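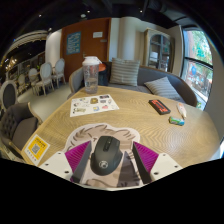 共用テーブルを楽しくするマウスマットづくり
Drossideプロジェクト 活動報告書

提出日:2020年11月8日
メンバー:Yareli Cisneros(図案・印刷)、Bendik Ekström(裁断・聞き取り・本報告書の執筆)

はじめに

ラウンジ「Plandinow」の木のテーブルが、私たちは大好きです。明るい茶色で、細かい木目が波のように流れていて、大きいので資料を広げても隣の人とぶつかりません。建物が1916年のものだと知ってからは、ますますひいきになりました(テーブルはもっと新しいそうですが)。

ただ、このテーブルでマウスを使うと、どうも調子がよくありません。細かい作業をしているとポインタがふっと飛ぶ、手首のあたりが固くて冷たい、という話を六月の授業で二人ともしていて、それなら自分たちで敷物を作ってしまおう、せっかくなら見て笑えるものにしよう、と盛り上がったのがDrossideの始まりです。プロジェクト名はYareliが寝る前に思いついた言葉で、意味はありません。響きが気に入って、そのまま申請書に書きました。

この報告書では、図案を決めるまでの経緯、素材と裁断の工夫、ラウンジに置いてみた結果、一緒に作ったシールとカードのことをまとめます。失敗もたくさんあったので、それも書いておきます。

使う人に聞いてみる

最初にしたのは聞き取りです。ラウンジでパソコンを開いている人に声をかけ、全部で41人に答えてもらいました。質問は「マウスを持ってきているか」「敷物を使っているか」「テーブルの上で困ることは何か」という簡単なものです。

予想していたのは「場所が狭い」という答えでした。ところが話を聞いていくと、みんなが気にしていたのは音だったのです! 静かな時間帯に木の天板の上でマウスを動かすと、こすれる音が意外に響くらしく、遠慮してタッチパッドだけで作業しているという人までいました。これは自分たちだけでは絶対に気づけなかったことで、聞き取りをして本当によかったと思っています。

見た目については意見が割れました。黒い無地がいいという人、なるべく派手なのがいいという人、テーブルの色に合わせてほしいという人。最後の意見に二人とも「それだ」と思い、木の色になじむベージュ系を土台にすることにしました。ピンクがかった薄茶を合わせると、天板の上に置いたときに浮かず、それでいてちゃんと目に入ります。

図案ができるまで

Yareliは小さいころから動物の漫画を描いていて、ノートの隅がすべて動物で埋まっているような人です。今回も最初の打ち合わせの時点で下描きがどっさりありました。

四角いマットの真ん中に動物を印刷する案から始めたのですが、試しに紙に出してみると、よくあるおまけの景品のように見えてしまいます。そこで絵の輪郭に沿って切り抜き、マットの形そのものを動物にすることにしました。縁には明るい色の余白を細く残します。シールの白ふちと同じ考え方で、この余白があると多少切る位置がずれても絵が欠けません。

上のほうには、茶色の短い線を束にして、ふさふさした毛を描きました。ここはYareliのこだわりの部分で、何度も描き直しています。線が多すぎると印刷でつぶれ、少なすぎるとただの汚れに見える。ちょうどいい密度を探して、線の太さを変えた紙をテーブルに並べ、少し離れたところから眺めて選びました。

難しかったのは、マウスを置いたときに絵がどう見えるかという点です。マットの真ん中にはいつもマウスがいます。顔の大事な部分を真ん中に描いてしまうと、使っている間ずっと隠れたままです。私たちは、ラウンジで使われている黒いワイヤレスマウスを紙の上に置き、動かしながら確認しました。左の縁が張り出した左右非対称の形のマウスで、真上から見たときに隠れる範囲が思ったより広いのです。濃い灰茶色のとがった部分をマウスの右に来るように描いたのは、この確認をしたあとのことでした。作業中でも動物の一部がちらっと見えて、これがとてもかわいい!

作図にはCetarという描画ソフトを使いました。授業で習ったばかりで最初は手間取りましたが、輪郭線を外側に広げる機能があり、余白づくりはこれで一気に楽になりました。輪郭のでこぼこが細かすぎる箇所は、広げたときに線が重なってしまうので、手作業で丸めています。

素材と裁断

印刷は近所の印刷店Zavalaにお願いしました。厚手の素材と薄手の素材の見本を借りて、テーブルの上で比べています。厚手は手ざわりがよく、音もよく抑えてくれるのですが、縁に段差ができて、マットの外に出たマウスが戻りにくくなります。輪郭がでこぼこしている分、この段差が四角いマットよりずっと気になるのです。結局、薄手を選びました。テーブルにぺたりと平らに置けて、持ち運ぶときにファイルに挟めるのもいいところです。

裁断は私の担当でした。最初の一枚は、はっきり言って失敗です。曲線の途中で刃を止めるたびに小さな角ができ、輪郭ががたがたになりました。店の方に「刃を動かさないで、紙のほうを回すといいよ」と教わってから、見違えるようにきれいに切れるようになりました。へこんだ部分は先に切り込みを入れ、ふくらんだ部分は一息に回しきる。慣れてくると楽しくて、Yareliに「もう切るものないよ」と止められるまで続けていました。

配布用に仕上げたのは10枚です。練習で切ったものは二人の机で今も活躍しています。

シールとカード

マットの余白に収まりきらなかった小さな絵がもったいなくて、シールも作りました。白い台紙に小さな図柄をいろいろ並べたもので、茶と金色のもの、青と黄色のもの、ピンクがかった赤いものなど、色はわざとばらばらにしてあります。横に長いオリーブ色とベージュの図柄は、ノートの背に貼ることを考えて作りました。

マットの色を控えめにした反動で、シールのほうはにぎやかになりました。まとまりがないと言われるかもしれませんが、台紙を机に置いておくと、通りかかった人が「どれがいい?」と話し始めてくれます。話のきっかけとしては、シールはマットより強いかもしれません。

もう一つは、感想を集めるための黄色いカードです。白いふちをつけ、真ん中にQRコードを入れました。最初に作った試作はコードが小さく、飾りの絵に埋もれていて、友人に渡しても読み取ってもらえませんでした。そこで絵を全部やめ、コードを真ん中に置き、飾りは下の白い帯に小さな色の点のようなものを並べるだけにしました。上に文字、真ん中にコード、下に色。この順番に落ち着くまでにずいぶん話し合ったのですが、できあがってみるとごく当たり前の配置で、二人で笑ってしまいました。

ラウンジに置いてみて

使ってもらう期間は2週間としました。マットを置くときの決まりは、「自由に動かしてよい」「使い終わったらテーブルの上に残しておく」という簡単なものです。シールの台紙とカードも同じテーブルに出しておきました。

初日からうれしいことがありました。私たちが近くの席で様子をうかがっていると(かなり怪しかったと思います)、あとから来た人がマットの向きをくるっと直してから、マウスを置いたのです。絵に上下があるので、逆さだと気になるのですね。その後も向きを直す人を何度も見かけました。四角い無地のマットなら、こんなことは起こらなかったはずです。

音については、カードから届いた感想の中に「まわりを気にせずマウスが使えるようになった」という声がありました。聞き取りで一番の悩みだったところなので、この一文を読んだときは二人で飛び上がって喜びました。

一方で、動かせる範囲が足りないという感想も届きました。輪郭を複雑にしたせいで、見た目の大きさのわりに実際に使える面が狭いのです。特に、手を大きく横に動かす人は、へこんだところでマウスが外に出てしまいます。これは設計の段階で気づけたはずの問題で、紙の上でマウスを動かしたときに、隠れる範囲ばかり見て、手がどこまで動くかを測っていなかったのが反省点です。

左利きの人からの意見も大事でした。右側に見えるように描いた部分が、左手で使うと腕の向こうに遠ざかってしまうそうです。左右を反転した図案なら、Cetarですぐに作れます。次はぜひ両方を並べて置きたいです。

明るい縁については、汚れが目立つのではと心配していました。期間が終わってから柔らかい布で拭いてみましたが、気になるほどの汚れは残りませんでした。ただ、もっと長く置いたらどうなるかはわかりません。

費用と時間のこと

費用のほとんどは印刷代でした。シールは当初の計画になかったため、途中で予算表を作り直しています。紙での試し刷りをもっと小さい寸法でまとめれば、かなり節約できたと思います。実寸で確かめたいのはマウスとの関係だけで、毛の線の密度などは部分だけ刷れば十分でした。

時間が一番かかったのは図案で、次が裁断です。カードの配置の話し合いも、記録を見返すと驚くほど長く続いていました。でもあの話し合いの途中で出た思いつきがシールの図柄にもなっているので、無駄だったとは思いません。

それぞれの感想

Yareli Cisneros
自分の絵の上で誰かがレポートを書いている、というのが不思議で、とにかくうれしかったです。ノートの絵は閉じたら見えなくなるけれど、マットは毎日そこにあります。マウスの下に半分隠れている絵を描くのは初めてで、隠れることを前提に考えるのがこんなに面白いとは知りませんでした。次は尻尾の長い動物に挑戦して、尻尾の部分をペン置き場にしたいです!

Bendik Ekström
切るのが得意になりました。それから、人に話を聞くのも前より怖くなくなりました。最初の一人に声をかけるまでは、ラウンジの入口を行ったり来たりしていたのですが、聞いてみるとみんなテーブルについて話したいことがたくさんあるのです。音のことを教えてくれた方々には、特に感謝しています。

今後の予定

次の版では、へこみを浅くした輪郭と、左右反転の図案を試します。素材は薄手のまま、裏面だけ滑りにくいものに変えられないか、Zavalaに相談しているところです。シールの図柄は、カードで届いた希望の中から選んで入れ替えます。今のところ一番多い希望は「テーブルの木目のシール」で、Yareliはもう下描きを始めています。

マットは引き続きPlandinowに置いてあります。逆さになっていたら、どうぞ向きを直してあげてください。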